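Suturing bench, August, started 9:20
Present: Elsie Pearce (writing), Bok-nam Kwak, Nisreen Boutros. Genalyn Policarpio in after lunch.

Carries on from p. 141. Open items from last time were tissue drying out before we got to the knots, uneven bites on the far side of the cut, and the tail length question.

Prep. Took the tissue out of the Taltasside cooler and let it sit covered for 20 minutes before cutting. Last time we cut straight from cold and it was stiff under the blade. Mixed a fresh 1000 ml of saline, label on the bottle. The old bottle had no date so it went down the sink. Gauze pads soaking in the steel dish, left side of the bench as usual.

Bok-nam made the cut. One straight line, single pass, full depth at the start and a little shallow toward the far end. She wants to go back to marking it with the pen first. I don't like the ink, it spreads as soon as the surface is wetted and then we are all guessing where the edge is. Left undecided.

Thread is the black braided from the Van Wyk box, curved needle, same lot as before. Two of the older packets had the thread kinked where it was wound. Put those in the practice tray with a note on them.

Closed from one end toward the other. Things to write down while I remember:

-- Needle grip. Holding too close to the point gives control on entry but leaves very little to push with. Nisreen moved the grip back toward the thread end and her bites came out more even. Mine did too once I copied her.

-- Entry angle. Go in steep, as near to straight down as the jaws allow, then follow the curve. When I went in flat the stitch sat in the top layer and pulled through at the first real tension.

-- Look for the point inside the cut before going on to the other side. One pause per stitch. Slower, and I stopped having to back the needle out.

-- Slack. Pull through in short lengths.
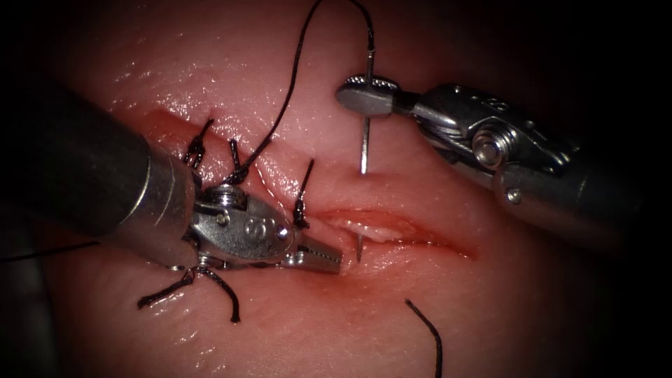
Black thread all the way through, none of the blue this session.
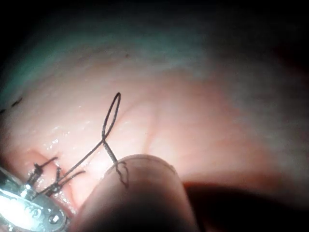 Knots took most of the time. The loop wants to fall over to one side while you are reaching for the tail, and then it is a matter of opening it up again without dragging on the last stitch. Short tails curl up and stick to whatever is wet. Long tails get in the way of the next bite. We tried short, medium and long and all three of us ended up preferring medium, with the cut made after the knot is seated and never before. I would like Ditte to try it cold and see if she lands in the same place. She ties left-handed.

First throw doubled, then two singles in opposite directions. Bok-nam's slipped once when she put both singles the same way. Retied it.

Wetted the surface between stitches with the gauze, no pouring. Pouring pools in the cut and you can't see the needle come up. The overhead lamp glares badly on wet tissue, and turning it down a notch helped more than moving it. Someone should mark that notch on the dial.

Genalyn did the pull check when she came in. Edges met well at the start. Slight ridge in the middle where one side had a deeper bite than the other. She says to measure the bites from the cut edge and stop judging by eye, and she is probably right. Visex ruler strip is in the second drawer, under the spare blades.

Cleaned up by 3:15. Tissue bagged and in the waste freezer. Needles in the sharps box, which is near the line and needs swapping before next session (Nisreen to do). Trays washed and left on the rack.

To get: saline labels, a fresh box of gauze, blades. Check whether the Prakura order had the longer forceps in it or if that was dropped. Bok-nam has the packing slip.

Next time: marked cut against unmarked, same thread, same person closing both. Bites measured. Ditte on knots.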